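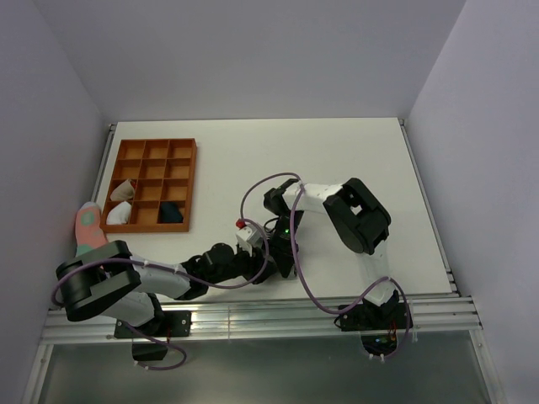

Home Products Workcells Service Support Contact

Search products Go

Posted in December by So-yul Ji, Eltia product desk

Plorkia Two-Arm Sorting Cell

Plorkia is a tabletop cell for sorting and packing small soft goods: socks, gloves, baby wear, folded cloths. Two arms share one white table and load compartment trays. The cell is sold complete with table, rails, arms, controller and enclosure panels.

Soft goods are hard to automate. A sock has no fixed shape, and two socks from the same batch never lie the same way. Plorkia uses light grippers and slow, short moves, and it asks for help when it can't find a good hold. A person at a nearby bench answers on a touch screen, usually by tapping the spot to grip.

What changes for the people on the line

The cell takes over placing. It does not take over folding, checking or mixed orders. At the Candidska returns room, which has run three cells since spring, packers used to stand at the trays for a full shift. They now rotate between folding, inspection and cell tending.

Shanthi Sultana leads the day shift there. "The first month was slower and people were annoyed by the stops," she says. "We moved the screen closer to the folding bench and that helped. Sore wrists come up less at the morning meeting now. The noise took some getting used to."

Two jobs were rewritten when the cells went in. Cell tenders load goods, clear stops and change trays. Their training takes 10 hours, split over a week, and Candidska pays it at the normal rate. Please plan for this before ordering — a cell with one trained person will sit idle at lunch.

Trays and goods

Plorkia works with open compartment trays, including wooden grid trays you may already own. Send us one tray and a bag of your usual goods and we will test them before we quote. Dark items on dark trays need the extra lamp kit. Loose knits with open loops can catch and are better packed by hand.

Details

Arms: 2, rail mounted at the front edge
Rails: aluminum extrusion
Largest item: 200 g
Noise at the bench: 34 dB above room level with the old fan, lower with the current one
Tray change: by hand, arms parked
Warranty: 3 years, grippers excluded

Ordering

Cells are built to order at our Fitzgerald shop. Installation includes a visit from Dong-geon Ha or Hyun-seo Seo, who will ask to meet the people who will use the cell as well as the manager. Spare gripper tips and cable sets ship separately.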